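Open day at the Endulberg Bible school

January 10, 2020

I'd been promising myself a trip up to Endulberg for years, ever since our old pastor at Kusville Chapel used to go on about the library there, and last July I finally did it. I'm only now typing up my notes (sorry, Mum, I know you asked) but most of it is still fresh.

Getting there

The train only goes as far as Modise. After that it's a bus, which I missed, so I shared a taxi with a couple from a Baptist church on the coast who had a daughter starting in the autumn. Lovely people, and we argued about infant baptism nearly the whole way! The driver kept very quiet.

The school sits at the top of a long drive with a chapel on one side and the teaching rooms on the other. They had put out squash and rock cakes and a sheet with the day's talks on it. I ticked three and managed two.

The morning talk

Gøran Sundqvist took the first one, on how the letters of Paul were read aloud in the early churches. I'd expected something dry. He had us stand up and listen to the whole of Philippians, start to finish, with our Bibles shut, and I noticed the word "joy" in places I'd skated over for most of my life. Afterwards a man behind me asked whether this meant we should give up verse-by-verse preaching, and Gøran said no, he preaches that way himself, but he reads the whole letter to his congregation before he starts on chapter one. I've suggested it to our elders. We shall see.

He was less convincing on Colossians, I thought, and he ran well over, so the coffee was stewed.
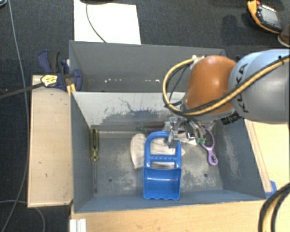

The library

Well, this was what I'd come for. There are 800 hymn books in the long room alone, and you can take them down and look, nobody hovering. I found the Fimstead hymnal my gran had, same green cover, with the harvest hymn we sang at her funeral (number 19, in case any of the family are looking for it). I had to sit down for a bit.

Upstairs are the commentaries and the mission letters. The letters are kept in boxes by country, and a student read us one from a nurse who'd walked two days to a baptism and got there after it had finished. She wrote that she'd sung all the way home regardless. I'd have liked another hour up there, but they were closing it for evening prayers.

Evening prayers

Short, plain, no instruments. I'd guess the chapel holds 100 at a squeeze and it was full, with the windows open and swifts going past. We had Psalm 84 and a long silence, longer than I'm used to, and I did fidget.

If you're thinking of going, take cash, as the bookstall doesn't do cards and I had to leave behind a very nice Psalter for want of 10 pounds. Lunch is soup. The last bus down to Modise goes straight after prayers and it does not wait.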